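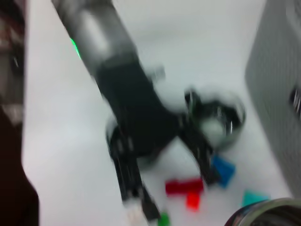 Plurnel gripper trials

The Plurnel gripper trials were a comparison of two-finger robot grippers carried out by the Granström laboratory in Plolia. The work was led by Sotiris Sarantis, with Branwen Rosser responsible for the test procedure.

Two grippers were compared, the Plurnel and the older Fluter. Each was fitted in turn to the same arm and used to pick up small toy blocks and place them in a bowl. The arm's speed and controller settings were kept the same for both. A total of 341 attempts was recorded, of which 176 were made with the Plurnel.

The report, issued in January, found that the Plurnel held narrow blocks more firmly, while the Fluter was easier to position when blocks lay close together. Blur in the wrist camera's view during fast moves was listed as a limit of the method. Rosser later revised the procedure to include a short pause above each block.

See also: Robot end effector; Pick and place; Wrist camera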